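Progress report to the Pasari Fund
June 7, 2016
Marsh birds of the Nidden wetland: nesting and water levels

Hello again from the field station! I'm sorry this reads more like a letter than a report, but the last one did too and you were kind enough to keep the money coming.

When I wrote in February I was mostly fretting about ice. The boardwalk at the north end had heaved up in two places and I couldn't get to the gauge at Gazi Pond without going the long way through the alders. It's fixed now, after a fashion (new posts, old planks), and the water level record has only one gap in it. I'd like to fill that gap from the gauge downstream at Clutier, where the two tracked each other nicely all last year, but I'll mark those values clearly so you can toss them if you want.

On to the birds. The rails came in early and loud. I had my first calling Virginia rail well before the cattails had any green in them, and the soras followed close behind. What I really want to know, as you'll remember from the proposal, is whether the two species split up the marsh by water depth or whether it's more about how thick the dead stems are from the year before. I went in thinking depth. I'm less sure now. The Virginia rails are nesting in spots I would have called too deep, but every one of those spots has a big mat of last year's growth under it, so the nest itself sits up high. Soras seem fussier and keep to the shallow edge. I have 12 nests marked so far, both species together, and I don't want to make too much of that until the second round of searching is done. 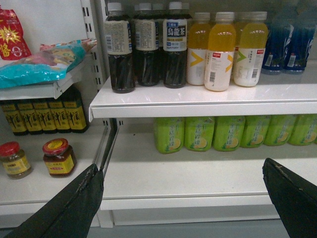
Nest searching has been slower than I planned. The proposal had me covering the whole east side by the end of May and I'm still a good way short. Part of that is the mud, which is deeper than it looked on the survey map, and part of it is me – I decided early on to stop flushing birds off nests during cold mornings, and we had a lot of cold mornings. I'd make the same call again, but you should know it cost time.

The sound recorders are the happy surprise. They've given us over 2,000 clips with rails calling on them, and that's before anybody has listened to the night files. The sorting software is good with soras (that whinny is hard to mistake) and pretty bad with Virginia rails, which it keeps filing under frogs. So those have to be checked by ear. I do a batch most evenings and I've gotten quicker at it, though I now hear grunting rails when the refrigerator kicks on.

Predation: raccoons, mostly, going by the tracks and the state of the shells. One nest was lost to flooding after the big rain. Nothing that makes me want to change the design, but I've moved my access paths around so I'm not wearing a trail straight to the eggs.

Money is fine. Waders went over budget and fuel went under, and they nearly cancel out. I would like to shift what was set aside for the spare gauge into batteries, if that's all right with you, as the recorders go through them a lot faster than the manual promised. Please let me know soon on that one, I'm down to the last box.

Still to do this season: finish the east side, pull the stem counts at every nest once the chicks have left, and get the depth readings lined up with laying dates. The stem counts are dull work and they're also the whole point, so I'm holding back two full weeks for them – more if the weather is miserable. The next report will have maps.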